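Call for Participants: Gripper Comparison, Small Arms, Bottles and Trays

Salik is looking for people to spend an evening or two picking up empty soda bottles with a robot arm and telling us which gripper they hated least. The pay is modest, the snacks are adequate, and the bottles are already empty, so please bring your own drink.

The project is called Flultau. It compares fingers and controllers for small 3D-printed arms, the kind built from white plastic, hobby-size servos and a quantity of cable that always seems to be on the side you need. The task is simple to describe. Pick up a clear plastic bottle from a tabletop, move it over a low tray, let go. Then do it again. 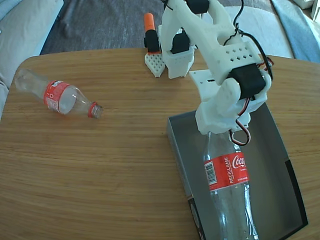
Each participant works through 38 pickups per session. Half the work is with the wide flat fingers and half with the narrow ones that Woklow prints for us in batches. You will also switch controllers partway through: a leader arm that you move by hand, and a gamepad that you will believe you are good at for the first few minutes. We record joint positions, motor current and camera video, and at the end you fill in a two-page form with a box for remarks. Past remarks have been candid. We read them all.

Where you grab the bottle is up to you. Some people go for the neck, some for the base, and a determined minority goes straight for the label. We will not coach you on this. Where people choose to grip, and how often they change their minds on the way down, is most of what we want to learn, and our own staff have done the task so many times that their opinions are no longer useful to science.

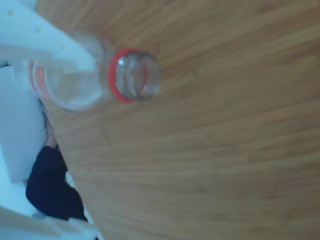

A dropped bottle is a perfectly good data point. So is a bottle that gets nudged off the far side of the table. You pick it up, set it back on its mark and carry on. We ask only that you don't apologize to the arm, as it slows down the session.

Who we want

We have 14 places left. You should be 18 or over, able to use both hands comfortably, and fine with sitting or standing at a low table for 60 minutes with a break in the middle. No background in robotics is needed. If you do have one, you are welcome too -- but we will put you in a separate group, and you will be asked to keep your thoughts on our cable routing until the form.

People who wear glasses, people who are left-handed and people who have never held a gamepad are all especially welcome. Our first round was heavy on right-handed gamers and the results look like it.

What the session looks like

You arrive, sign the consent sheet, and get a short practice run that does not count. Then the first block, a break, and the second block with the other controller. The person running the session sits nearby with a hand on the power switch and will step in if a servo gets hot or starts making the noise. You will know the noise. 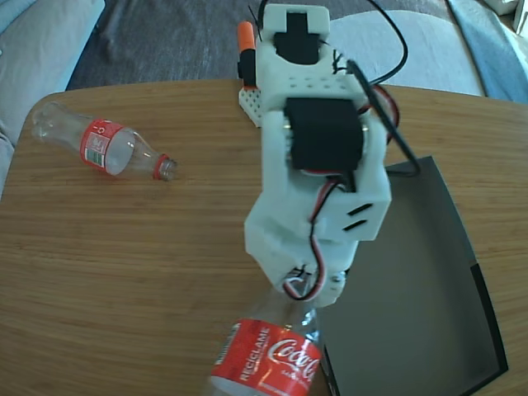

Sessions run in November, on weekday evenings starting at 6:30 p.m., plus a Friday afternoon slot that is always the last to fill. The address is in the confirmation message. It is a regular room with a couch and a carpet, so don't expect a clean lab and don't dress for one. Long dangling sleeves are a bad idea.

Payment is $19 per session, handed over when you finish, whatever your score. Participants who come back for a second session get the same again and first choice of time slot. The video is kept for the comparison and shared with our partners at Woklow and Pētersons, who supply the finger designs and the controller software and have a friendly bet on the outcome.

To apply, use the sign-up form on the Salik website and choose "Flultau, bottle task." Tell us which hand you write with, how often you play video games, and two evenings that suit you. We answer within a week. If the places are gone we will keep your name for the next round, which involves cans.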